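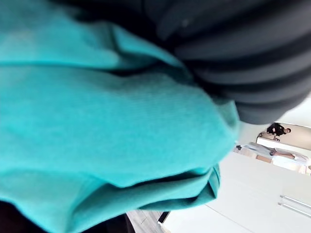 青緑色の編み地と、畝のある黒い布地。

Koval 検体受入差戻し記録データセット
README 兼データカード

版:4
最終更新:2025年7月3日
管理担当:Olesia Maksymiv
問い合わせ先:Nodeo 検査情報室(Zosberg)

概要

Koval は、外部の医療機関から Nodeo の検査室に送付された検体のうち、受付時点で差戻しまたは保留と判定されたものの記録を集めた表形式データである。収録件数は505件。対象は血液、唾液、口腔粘膜の三種の検体で、組織切片と羊水は含まない。検査結果、変異情報、診断名はいずれも収録していない。

記録の単位は検体容器であり、患者でも依頼書でもない。同一の依頼書に複数の容器が紐づく場合、容器ごとに行が分かれる。件数を患者数として読むと過大になる。

作成の経緯

差戻しの理由は従来、受付担当者が自由記述で残していた。表記が人によって異なり、「ラベル不一致」「氏名相違」「名前が違う」が別々の理由として集計されていた。分類体系の整備は Valentyna Kuzmenko が行い、既存記録への付け直しは Ihor Bilyk と Ihor Ostapchuk が分担した。二名の判定が割れた行は Kuzmenko が裁定し、裁定前の値も残してある。

ファイル構成

配布物は次の4ファイルからなる。

intake.csv 本体。一行が一容器に対応する。
reasons.csv 理由コードの一覧と定義。
adjudication.csv 判定が割れた行の、裁定前後の値。
sites.csv 送付元施設の区分。施設名は含まない。

文字コードは UTF-8(BOM なし)、改行は LF、区切りはカンマ。値の中にカンマを含む欄は二重引用符で囲む。空欄は「該当なし」、文字列 NA は「記録なし」を表す。両者は意味が異なるため、読み込み時に NA を自動で欠損に変換する設定は切ること。

列の定義(intake.csv)

record_id 行の識別子。版をまたいで変わらない。
site_class 送付元の区分。病院、診療所、採血所のいずれか。
specimen 検体種別。blood、saliva、buccal のいずれか。
reason_main 主たる理由コード。必ず一つ入る。
reason_sub 従たる理由コード。複数ある場合はセミコロン区切り。
consent_state 同意書の状態。present、absent、incomplete、unreadable。
action 受付時の措置。return、hold、discard。
recollect 再採取の結果。done、declined、NA。
lag_band 採取から到着までの経過区分。実日数ではない。
note 自由記述。上限300字。超過分は切り捨て済み。

recollect に done または declined が入っている行は304件である。残りは NA で、再採取が行われなかったことを意味しない。別の検査室に送られた場合、検査室側からは追跡できない。

理由コードの考え方

理由コードは大きく、識別、書類、容器、輸送の系統に分かれる。先頭の一文字が系統を示す。

I 系は識別に関するもの。容器の表示と依頼書の氏名または生年月日が一致しない、表示がない、表示が重なって貼られている、など。
D 系は書類に関するもの。同意書の欠落、署名欄の空白、依頼医の記載漏れ、依頼項目の不明。
C 系は容器に関するもの。採血管の種別違い、量不足、漏れ、破損。
T 系は輸送に関するもの。経過時間の超過、温度逸脱の記録、外装の開封。

主たる理由は、その一つだけでも差戻しに至ったと判断できるものとした。該当が複数ある場合は I、D、C、T の順に優先する。この優先順位は検査室の内部手順に合わせたもので、一般的な重大性の序列を表すものではない。輸送上の問題が主たる理由として少なく見えるのは、この規則の影響を受けている。輸送の問題を数えるときは reason_sub も併せて参照する必要がある。

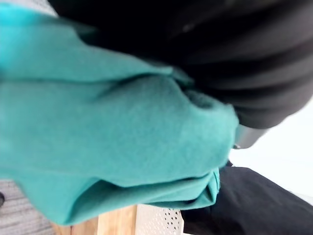

同意書の欠落(D 系)と署名の不備は、版2まで同じコードに置かれていた。両者は後の対応が異なるため、版3で分離した。書類そのものがない場合、検体は保留扱いとなり、送付元からの追送を待つ。署名欄のみが空白の場合も保留だが、代諾の要否を確認する手順が加わる。旧コードで集計した資料と比較するときは、reasons.csv の legacy_code 列で統合し直すこと。

consent_state は理由コードとは独立に記録している。容器破損で差し戻された検体でも、同意書の状態は確認されているためである。unreadable は、複写が薄い、液体で滲んでいるなどで判読できなかったものを指し、内容の不備を意味しない。

前処理

元の記録は受付管理ツール Erix から書き出した。書き出し後に行った処理は以下のとおり。

患者氏名、生年月日、依頼医名、施設名、依頼番号を削除した。
採取日時と到着日時から経過区分を算出し、元の日時を削除した。
自由記述中の固有名、電話番号、病棟名を伏せ字に置き換えた。
同一容器の二重登録を統合した。統合後の行には古いほうの record_id を残した。

伏せ字化は機械処理の後、Oddur Þorgeirsson が全行を目視で確認している。確認の基準は、伏せ字の前後を読んで送付元が特定できるかどうかとした。特定の恐れがある文は伏せ字を増やすのではなく文ごと削り、末尾に「[削除]」と記した。

再識別と法務上の扱い

本データには遺伝情報が含まれない。ただし、希少な検査を少数の施設が依頼するという事情から、検体種別と施設区分の組み合わせだけで送付元を推測できる場合がある。このため検査項目の列は設けていない。施設区分も、当初あった細区分を版2で三つにまとめた。

利用者は、他の資料との突合によって患者、医療者、施設を特定しようとしてはならない。意図せず特定に至った場合は、当該行の record_id のみを管理担当に連絡し、特定した内容そのものは送らないこと。利用申請書の様式は検査情報室が保管している。保険の引受け、雇用上の判断、個別の医療機関の評価に用いることは認めない。

既知の制約

差し戻された検体だけの表であり、受理された検体の件数を含まない。したがって差戻し率は計算できない。
夜間受付の記録は自由記述が短く、理由が一つしか付かない傾向がある。
唾液検体の量不足は、容器の目盛りを目で読んだ判定であり、計量に基づかない。
discard は送付元の同意を得て廃棄したものに限る。保管期限の到来による廃棄は別の台帳にあり、本データの対象外である。
二月の記録には、Erix の更新作業に伴って紙の受付票から後日入力した行が混じる。該当行は note の冒頭に「転記」と記した。転記行の経過区分は信頼度が低い。 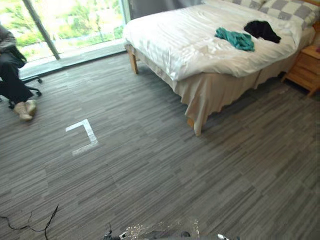

保留となった検体が後に受理された場合、その行は intake.csv から削除されるのか。

削除しない。受付時点の判定を記録する表であるため、後に受理された検体も action は hold のまま残る。受理後の経過は本データに含まれず、再採取を伴わずに受理された場合の recollect は NA となる。

版の履歴

版1 内部配布のみ。自由記述を理由欄として使用。
版2 理由コードを導入。施設区分を統合。
版3 同意書欠落と署名不備を分離。adjudication.csv を追加。
版4 伏せ字の再確認。consent_state に unreadable を追加。該当行は元の受付票に戻って付け直した。

版1は配布を終了しており、再配布も認めない。版2以降の record_id は互換である。

引用と修正の連絡

引用時はデータセット名と版番号を併記する。版番号のない引用では、理由コードの数え方を後から確かめられない。誤記や分類の疑義は、record_id、現在の値、提案する値を添えて検査情報室に送る。採否は Kuzmenko と Maksymiv が決め、採用した修正は次の版に反映する。現行版のファイルを差し替えることはない。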